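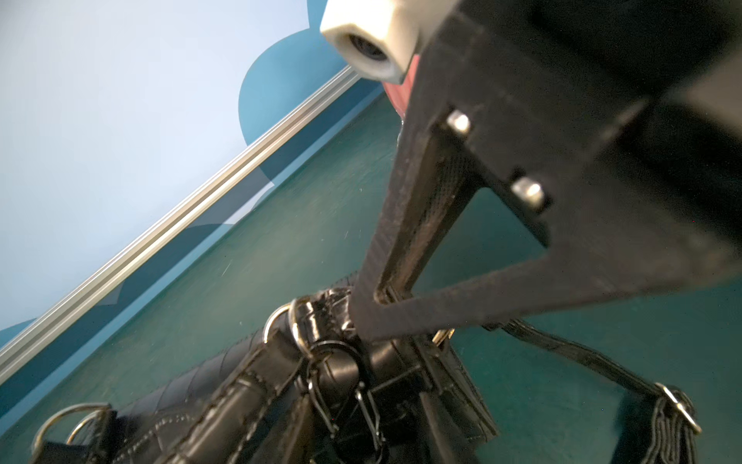
Hanne Tuominen has repaired leather goods for the trade since she left Bisar, where she worked in finishing. Her workshop in Skorthorpe takes in roughly 900 pieces a year, mostly bags, and most arrive with the same fault. "Handles," she says. "The panel leather will last for decades. The handle takes all the load and all the skin oil." A stitched handle on a black leather bag is a typical case: the thread wears at the point where the handle meets the body, and the leather itself is usually sound.

Tuominen sorts incoming work by thread before she looks at anything else. Bonded polyester is cut out and replaced in full. Waxed linen can sometimes be picked up from the last good stitch. "I go back four holes past the damage and start there," she says. "If the old holes are torn I will not reuse them. I put a strip behind and move the line."

The strip is a woven nylon tape supplied by Skultex under the number 701. She has tried thinner tapes and found that they stretch after a season.

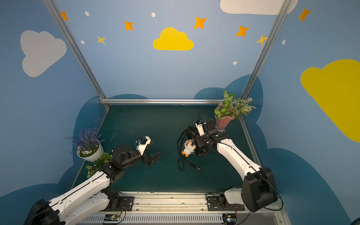

Light blue back and side walls, with clouds, stars and dots.

Cleaning comes before stitching. Tuominen uses a damp cotton cloth and a neutral soap, and leaves the piece overnight at room temperature. She does not use heat. "People bring me bags they have put on a radiator. The grain shrinks and the lining does not. I can't correct that."

Embossed leather needs a different approach from smooth. The pattern is pressed in under heat at the tannery, and heavy conditioning softens the ridges.

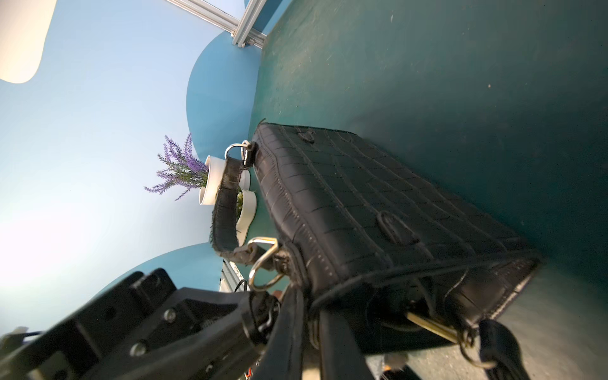 She applies cream with a short brush, wipes it off after ten minutes and repeats only if the surface still looks dull. Edges are sanded to 180 grit and painted in two coats, with a light sanding between them.

Color matching takes longer than most customers expect. Black is the hardest, she says, as old black dye drifts toward brown or green. She mixes against the underside of a flap, where light has not reached, and then adjusts toward the worn side.
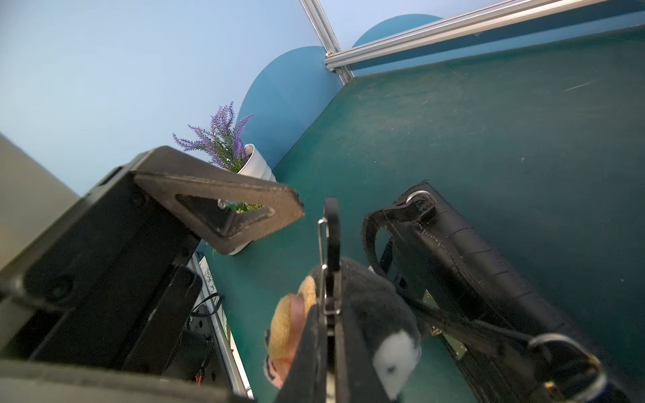 Prices and waiting times

A handle restitch starts at 180. Full handle replacement is quoted after inspection. The current wait is five weeks, and it lengthens in November. Bags from Yusof are accepted, but replacement hardware for them has to be ordered and adds two weeks.

"I would like people to come earlier," Tuominen says. "When the first stitch goes, that is a small job."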